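Packaging Waste and Reuse in Small Parts Shipping
Project report, Materials and Environment course

1. Background

Companies that ship small parts usually choose between single-use cardboard and returnable plastic containers. Cardboard is cheap to buy and easy to recycle. Plastic costs more at the start but can go back and forth many times. Our project compared the two for one route, from the Galanis warehouse to the assembly shop in Erklow.

2. Method

We looked at shipping records for 13 weeks, ending in June. During that period 189 loads went out. For each load we wrote down the container type, the weight, and any damage reported on arrival. We left out 5 loads because the records did not give a container type.

We also compared two kinds of padding. Corko is a pressed cork sheet and Savix is a foam sheet. Both were cut to the same size and used in the same boxes.

3. Results

Cardboard boxes were lighter, but most were thrown out after one trip. The main problem was crushed corners, especially when boxes were stacked on a damp floor. Plastic containers held their shape better. Their weak point was the return trip — empty containers sat in Erklow until there were enough to fill a truck, and the warehouse ran short twice.

Corko left crumbs in the boxes and had to be shaken out. Savix stayed clean but tore at the folds. We saw no clear difference in damage between them.

4. Storage and handling

Large molded parts are harder to pack than small ones. Curved shapes with raised rims leave gaps, and a bin that suits small parts may be too short for them. Parts like these need a container chosen by outline as well as by weight.

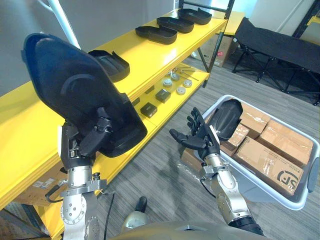
Figure 1. Black plastic shell with a raised rim, and a light-colored storage bin.

5. Limits of the study

We studied one route and did not include the cost of washing containers. Damage reports were filled in by hand, and small dents may have been missed. A follow-up project should track each container by number and record how long it waits before it is sent back.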